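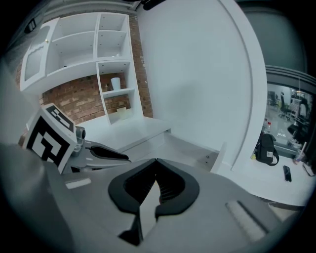
Vue de la caméra du préhenseur portatif, marqueur du doigt gauche visible.

De : Radymyr Dovhaniuk
Objet : Re: [toom-dev] perte du marqueur gauche

Le 10/6/20, Rellden a écrit :
> Sur ma séquence, l'ouverture de pince saute à zéro dès que le doigt
> gauche s'incline. Je suis sur la branche principale de Toom, réglages
> par défaut. C'est le détecteur ou l'étalonnage ?

Bonjour,

C'est le détecteur. J'ai rejoué ta séquence : 654 images, 150 sans détection à gauche, toutes avec le marqueur penché. Le seuil sur le rapport des côtés est trop strict et le candidat est rejeté avant le décodage – il n'arrive donc jamais à l'estimation de pose.

Dans Toom, passe min_side_ratio à une valeur plus basse et relance avec --debug-candidates. Si le carré sort en orange, il est vu mais pas décodé.

Par ailleurs, le module d'ouverture écrit zéro quand il manque un doigt. Je préfère qu'il garde la dernière valeur pendant 3 images, puis qu'il renvoie NaN. Le correctif tient en 2 commits, je les pousse ce soir – relecture bienvenue.

Pas besoin de refaire l'étalonnage.

Radymyr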